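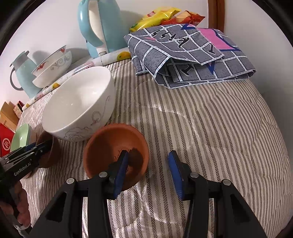
Gripper pads were the main thing we wanted to sort out this term. Hand-held units only, two operators or one person with both hands full, kitchenware on a bed-type cloth. Compared two pad types — ribbed and smooth — on the same linkage. The blue ribbed pads went on first, and the terracotta bowl was the hardest item for them, as one finger has to go over the rim and the other has to stay outside. Puckered quilting under the dishes didn't help, things rock when you touch them.

By Ezequiel Valdovinos
7 May 2018

Print this page | E-mail this page

Method
Each trial = one pick, one lift, one put down. 98 trials per pad type. Bowls, a pitcher, snack bags, folded fabric. Left and right units swapped after every 20 trials so nobody's good hand got all the easy ones. Wrist camera on the whole time, wide lens. Files named Granness (ribbed) and Grelta (smooth), don't mix them up, we did once and lost a morning.

Our site uses cookies. By continuing you accept our cookie policy. OK

Results
Ribbed pads better on bowl rims. Less slip when the grip was off centre. Smooth pads better on the fabric, the ribs catch on a fold and drag the layer under it along too. Snack bags a tie. The pitcher was bad with both — the handle is curved and the fingers close flat, so you get contact at one point and it turns.

Camera: the wide lens sees both grippers at once, good, but anything near the sides bends and stripes that are straight come out curved. Straightened 3,392 frames with the Brellville script. It crashed after 3,000 and had to be restarted, see appendix. Corners still dark after, we just croped them.

Problems
- pivot pins loosened up in January, readings from that week thrown out
- finger shadow inside a bowl confuses the edge detection
- no force sensor, so "gentle" is only our opinon

Next
Softer ribs maybe. Try a curved pad for handles. Mendoza lab has a force gauge we can borrow if the form gets signed.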